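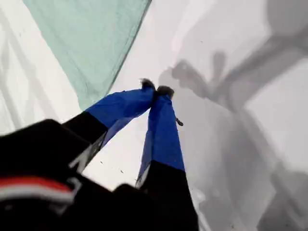 Plarkance Two-Arm Teaching Kit
by Cedell

Item no. 246
Status: In stock. Next batch ships in February.

Robots learn quickly from people who know what they're doing, and they learn just as quickly from the rest of us. Plarkance is a teaching kit for showing a pair of small arms a job by doing it yourself. You hold two handles, the arms on the table copy your hands, and the software keeps a record of joint positions, gripper opening and camera video. Do the job well enough times and you have something to train on. Do it badly and you have that too, neatly time-stamped.

What it does

Each handle is a lightweight arm with the same joints as the one it drives, so you move your elbow and the follower moves its elbow. There is no joystick and no menu of poses. A trigger at your index finger opens and closes the gripper. Most people can pick up a sock on their first morning. Putting the sock down where they meant to takes until lunch.

A foot pedal starts and stops each take. Tap it twice and the last take is thrown out, along with any evidence. We put this on a pedal after watching people try to reach a keyboard while both hands were busy holding up somebody else's arms.

Cloth, and why we keep using it

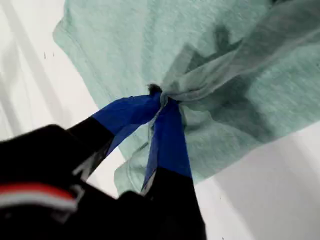
Cloth teaching is where a kit like this earns its price or goes back in the box. A cup stays the shape it was when you reached for it. A shirt has other plans, and every grab changes the next one. Small fingers help, and so does covering them: the blue wraps come together at the tips with the green fabric bunched between them, and the creases fan out from the pinch. As an operator, learn to read those creases. They show which way the cloth is being pulled long before the trigger in your hand tells you anything, as the trigger has no force feedback and doesn't pretend to. (See Gasivard, further down, if you want some.)

Go slower than feels natural. The arms will copy your hesitations faithfully, and so will anything you train on them, so decide where you're going to grab before you press the pedal.
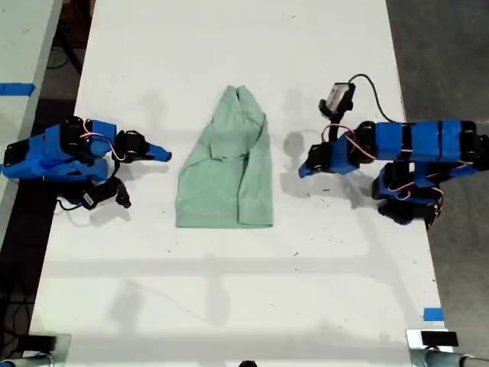

Two arms, one long-sleeved shirt, folded narrow.

In the box

2 follower arms with grippers
2 leader arms with trigger handles
2 wrist cameras with cables
Foot pedal
Table clamps
Power supply, 24 V
Seol recording software, one license, no renewal
Printed setup guide, which is short, and which you will read after the first problem

Specifications

Follower reach: 19 inches
Recording rate: up to 30 takes an hour with a practiced operator, fewer with a shirt
Export: joint data as plain tables, video as ordinary files
Computer: not included

Add-ons

Gasivard trigger: Adds a gentle push-back at the index finger when the gripper meets something. It can tell a sponge from a block of wood. It can't tell one layer of cotton from two, and neither can we with our eyes shut.

Spare gears: Buy them with the kit. You'll think you don't need them.

Before you order

Plarkance is made for labs, classrooms and patient people with a sturdy table. It isn't built for production lines, and it shouldn't be left running around children or full coffee mugs. Both arms stop when the pedal is held down for a second – practice that part first.

Returns are accepted on unused kits. A kit that has already learned something from you is yours.

Page updated Friday, December 13, 2024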